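Ploromthorpe Allotment Society, notes from the meeting of 24 Jan 2021

Hi all, I took the notes this time, so blame me for the spelling. There were 11 of us, which isn't bad for a cold night! Lionel Langlois ran things and we got going once the tea was poured.

1. Water

The December bill came to 389 dollars (ouch) and most of that looks like the leaky tap by the Natstead gate. I said I'd call the plumber again – I've left two messages already. 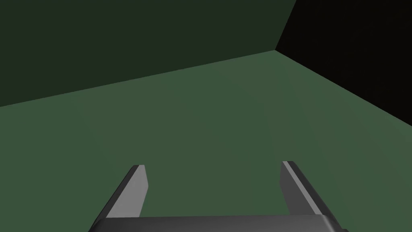
Bastien Texier asked whether we could just shut that tap off until spring and run a hose from the other side. Lots of nodding, so we're doing that, and I'll still chase the plumber.

2. Seed order

We're going with Flenov again for the potatoes and onions. Leblanc was cheaper on beans, but they wanted 30 dollars for shipping and people got grumpy. Send me your list soon, please, and write the variety down – I can't guess from "the red ones" like last year!
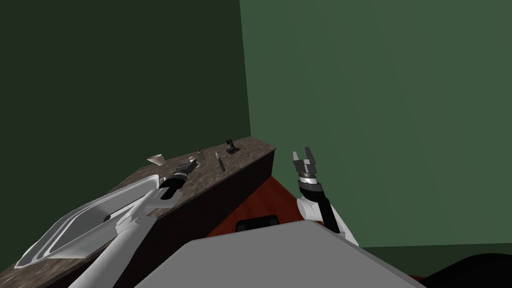
3. Compost

The long one, as always. Lionel wants a third bin, Bastien wants the 2 we have turned more often, and I mostly want people to stop putting whole cabbages in. We talked it round for ages and agreed to try a turning rota first.
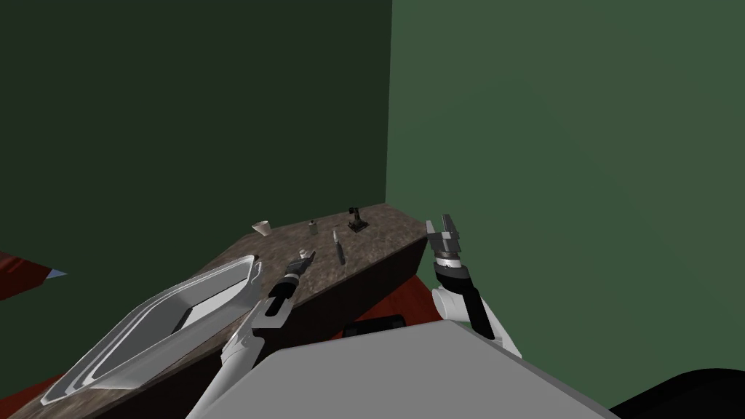 The rota will go up on the shed door, so put your name by a week that suits you, and swap among yourselves if you get stuck. The third bin goes on the list for next time, along with the hedge.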